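Haltodik Floor Leveling Compound, Gray

Sold by Fokano Building Supply
Availability: in stock at the Clalitz warehouse
Bag size: 14 kg
Price: see your trade account or call the counter

Product details

Haltodik is a cement-based leveling compound for indoor floors. It comes as a dry powder and is mixed with clean water on site. Use it to smooth out concrete, screed and old ceramic tile before laying vinyl, carpet, laminate or new tile. It is not meant as a finished floor, and it should be covered once it has cured.

The compound flows out from the bucket and needs only light work with a trowel or a spiked roller. It can be poured from a feather edge up to 8 mm in one layer. For deeper areas, let the first layer harden, prime it, and pour a second. Do not go over two layers. Holes and broken corners should be filled first with Bạch Repair Mortar, sold separately.

Preparing the floor

The floor has to be sound, dry and free of dust, wax, paint and old adhesive. Scrape off anything loose and vacuum. Sweeping alone leaves too much dust behind, and the primer will not grip. Bare concrete takes one coat of Bạch Primer. Tile takes two, with the second put on after the first is dry to the touch.

Close windows and turn off underfloor heating the day before. Room temperature should stay above 50°F while you work and overnight. Tape foam strip along the walls and around pipes so the compound does not bond to them. Block off doorways with a batten if the next room is not being done.

Mixing and pouring

Put the water in the bucket first, add the powder, and mix with a paddle on a drill until there are no lumps. Let it stand for 2 minutes and mix again. Run the drill at 700 rpm or less, as higher speeds pull air into the mix and leave pinholes. Start at the wall farthest from the door and work back. Have the next bag ready before the last one is down, so that the pours join while both are still wet.

Do not add water to a mix that has started to stiffen. Throw it out and make a new one. Clean tools right away with cold water.

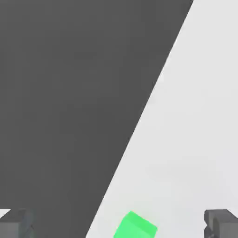

Drying time depends on the depth of the layer and the air in the room. Thin layers can take light foot traffic the same day. Wait until the next day for tile and longer for vinyl or wood, and check with a moisture meter if the flooring maker asks for it.

Storage

Keep bags dry and off the ground. An open bag should be folded over, taped and used within the month. Powder that has gone hard in the bag cannot be saved.

Ordering and returns

Orders placed by noon go out on the next truck. Full pallets are delivered to the curb only, and the Tuesday truck has a lift gate. Unopened bags can be returned to the Clalitz counter with the receipt. We do not take back primer or opened bags.

Often bought with this item

Bạch Primer
Bạch Repair Mortar
Spiked roller
Foam edge strip
Mixing paddle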